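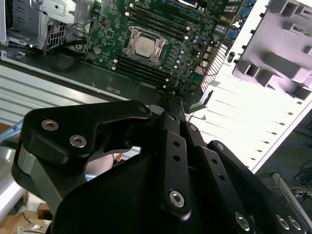 # 换过 CPU 散热器之后,冷启动要按两次电源键才能点亮

标签:台式机 / 主板 / 内存训练 / 电源

**北岸旧机箱**

机器是二手的办公塔式机,电源是 Tostirex 的 464 W 型号,用了几年。上个月拆过一次散热器,清掉旧硅脂,重新涂了 Nulham 的硅脂,扣具按对角顺序拧紧。装回后出现以下现象:

- 断电过夜后第一次按电源键,风扇转,无显示,键盘灯不亮;
- 长按关机,再按一次,正常进系统;
- 之后当天无论重启还是关机再开,都正常;
- 进系统后跑 Mekonnen 压力测试 31 分钟,没有报错,温度比换硅脂前低。

已经试过的:清 CMOS,单条内存轮换插槽,拔掉独显用核显。单条内存时偶尔第一次就能亮,但不稳定。BIOS 时间每次断电后都会回到出厂年份的 1 月,我每次手动改回来。

想知道先查电源还是先查 CPU 插座。手头没有示波器,只有万用表。

---

**tty_慢速**

时间会回到出厂值,先换纽扣电池。CR2032 空载低于 2.8 V 就可以换了,量的时候取下来量,正极朝上,表打直流电压档。

电池没电后,断电过夜等于清一次 CMOS,内存训练参数也一起丢失。下一次上电,主板要从头训练内存,两条内存的时间比单条长,期间黑屏、风扇转、键盘灯不亮都属正常。你长按关机正好把训练打断。有些板子训练失败或中断一次后会退到保守频率,所以第二次很快就亮。

验证步骤:

1. 关电源后部开关,拔线,等到主板待机灯熄灭。
2. 换电池,接回电源,开机后不要碰电源键,最少等三分钟。
3. 点亮后进 BIOS,设时间,载入默认值,保存退出。
4. 正常关机,拔线过夜,第二天再测。

如果第 4 步时间没有丢、一次点亮,就不用再往下查。如果时间没有丢但仍然黑屏,再考虑下面两项。

一是散热器压力。触点式插座受力不均时,内存通道可能接触不良,表现为双通道不认或某一侧插槽不亮。把扣具螺丝全部松开,重新按对角分三轮拧,每轮每颗转相同圈数。不建议为此拆 CPU,除非确认硅脂进了插座。

二是电源冷态输出。用万用表量 24 针的灰线(PWR_OK)对黑线,按下电源键后应在半秒内升到 5 V 左右。万用表刷新慢,只能看最终有没有升上来,看不出时序。量之前把表笔固定好,别在通电时拿着探针在插头里找位置。

---

**硬盘灯常亮**

换电源,老电源都这毛病。我那台 Wutamano 也是,花 889 换了新的就好了。

---

**tty_慢速**

补充一点,针对楼上:电容老化导致的冷启动失败,通常跟环境温度和断电时长有关,一般不会同时丢 BIOS 时间。楼主两个现象一起出现,先换电池成本最低,电源放在后面。

另外,如果主板手册写了内存训练参数的保存选项(不同厂家叫法不同,多在内存高级设置里),确认它没有被关掉。关掉之后每次冷启动都会重新训练,与电池无关。

---

**北岸旧机箱**

电池取下来量是 2.41 V。换新后第一次开机等了一分多钟才出画面,中间没动电源键。进 BIOS 设了时间,默认值已载入。

拔线放了两晚,时间都没丢,两次都是一按就亮。散热器没有再拆。PWR_OK 也量了,能升到 5.0 V,电源先不换。

保存训练参数的选项在我这块板上没找到,手册里也没有提。

(2026年10月6日编辑:更正电池读数,之前误写为 2.14 V。)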